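How long should I wait before waxing a matte white table?

Posted 2023-12-25 by Coltar

I bought a big white table secondhand in August and the top has picked up dull rings from mugs. The surface is matte, not glossy. A store clerk sold me a can of paste wax and said to put it on right away. Do I need to wait after cleaning? The top is 52 inches long if that matters.

Clistora
Find out what the top is first. If it's painted wood, wash it with dish soap and water, let it dry overnight, then try the wax on the underside. If it's laminate or melamine, skip the wax – it can't soak in and you'll get smears that catch every fingerprint. Rings on those usually come off with baking soda paste and a soft cloth. Don't use a scouring pad. It leaves shiny patches on a matte finish and you can't undo them.

dundura11
just put a tablecloth on it

Badawi
Agree with Clistora. Wax also changes the sheen even on paint, so a matte top ends up satin. I've had mine for years with no wax at all, only a damp cloth and coasters.

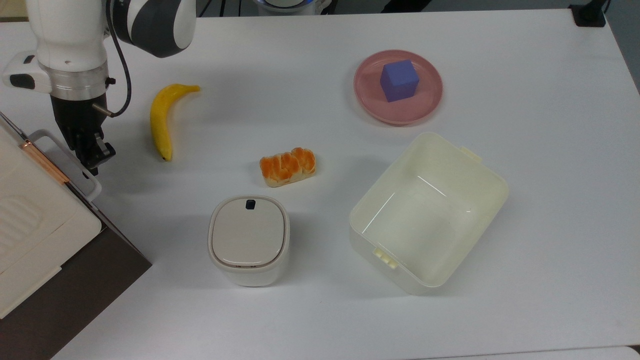 Large white table, matte top

If you already put some on, mineral spirits on a rag will take it off paint that has fully cured. Open a window.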